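Search this site Enter keywords Go

Dulilcombe food hall trial to stay open through July

14/11/2024

Share 6 Comments 4

The Saturday-style produce market that opened in the old Veritz building in Dulilcombe will keep its lease through July, the town said in a notice to stallholders. The market had been due to close at the end of the year.

The decision gives growers and shoppers another season in the building, which stood vacant for years after the Veritz shoe company moved its warehouse out of town. The town bought it for its parking lot and later agreed to let the ground floor be used for food sales on a trial basis.

Ditte Laxdal, who manages the market, told stallholders at a meeting in the upstairs office that rents will stay the same until the lease runs out. A stall costs $240 a month, which covers power, water and trash pickup. Anyone who wants a double stall pays twice that and has to apply in writing.

"People kept asking me if they should order seed for spring or not," Laxdal said. "Now I can tell them yes."

The market sells mostly fruit and vegetables, with some bread, eggs and cut flowers. Much of the fruit comes in from outside the area in the colder months, and Laxdal said that will continue. A rule in the first lease said at least half of everything sold had to be grown in the county. It was dropped after growers pointed out that it would leave most of the tables bare by January.

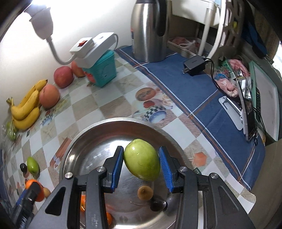

Shih-chieh Liu, who sells fruit from the stall nearest the loading door, said he had been in favor of dropping the rule from the beginning. He grows pears and plums on land his family leases north of town, and buys in mangoes, citrus and bananas from a wholesaler to fill out the table.

"In the fall I don't need any help selling pears," Liu said. "In February I have no pears. A customer who comes in and finds nothing goes to the supermarket and then I have to win them back."

He said the longer lease was good news but that he would have liked a full year. His cold storage unit is rented by the year, and he will have to pay for it whether or not the market is open after July.

The new lease has a few changes. Stallholders must now mark where each item was grown, by state or by country, on a card that can be read from the front of the table. Prices have to be shown by weight or by piece, and the same item can't be priced both ways. The side entrance on Deschamps Street will be unlocked during market hours, which shoppers with strollers had asked for.

Laxdal said the origin cards caused the most argument. Some sellers said that shoppers would pass over anything brought in from far away. Others said most of their customers ask anyway, and that a card would save time.

Mathias Lehner, the town's property officer, said the building needs work before anyone can talk about a longer agreement. The roof over the rear section leaks, and the heating covers only the front half of the floor. An inspection is planned for the spring. Lehner said the town has not set aside money for a new roof and that he could not promise it would.

"The building is sound," he said. "The roof is old. Those are two separate questions and I want an answer to the second one before we sign for longer."

Until the inspection is done, the rear section will be used only for storage. That leaves room for the stallholders already there but not for the growers on the waiting list. Laxdal said she has asked if a few tables could be set up in the parking lot once the weather improves.

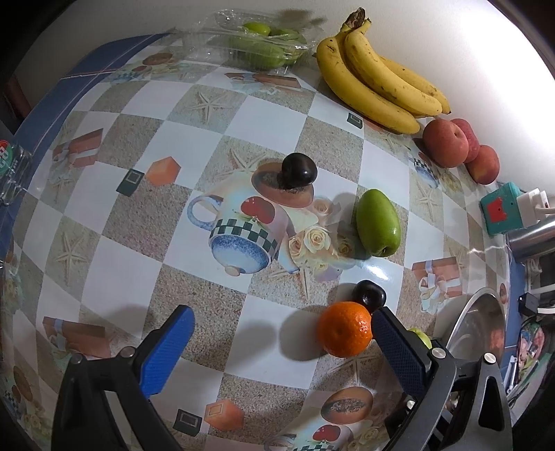
The market has also changed how it handles fruit that doesn't sell. Under the first lease, each stallholder took home whatever was left or put it in the trash. Since the summer, soft or marked fruit has been offered at a shared table in the last hour, priced by the bag. Yakubu Ekwueme, who runs the table, said most of it goes to people making jam or juice, and that bananas go first.

Ekwueme said he would like shoppers to bring their own bags or boxes. The market paid for the bags at the start, and he said that money could be better spent on a second scale. The one now in use is shared with the egg seller, and there is often a line for it.

Whatever is left after closing goes to a kitchen in Pundance, the next town over, which cooks it the same evening. The kitchen picks up from the loading door with its own van.

Laxdal said 700 people signed a petition asking the town to keep the market open. Copies were kept by the main door and at the library. Lehner said the petition was read but that the main reason for the extension was that no other tenant had asked for the space.

The market is open from 8 a.m. to 1 p.m. on market days. Parking behind the building is free for 2 hours. Growers who want to join the waiting list can pick up a form from the upstairs office.

4 comments

ludivine fleury
Glad to hear it. The side door should have been open from day one, I have been carrying a stroller up those front steps since they started.

potting_shed
Free parking for 2 hours is fine but the lot is full by nine. Putting tables out there will make it worse. Has anyone asked the church about sharing theirs?

R. in Pundance
Does the bag table take cards now? Last time I went it was cash only and I had to leave a bag of plums behind.

potting_shed
Cash only when I was there last week. Bring small bills, he runs out of change.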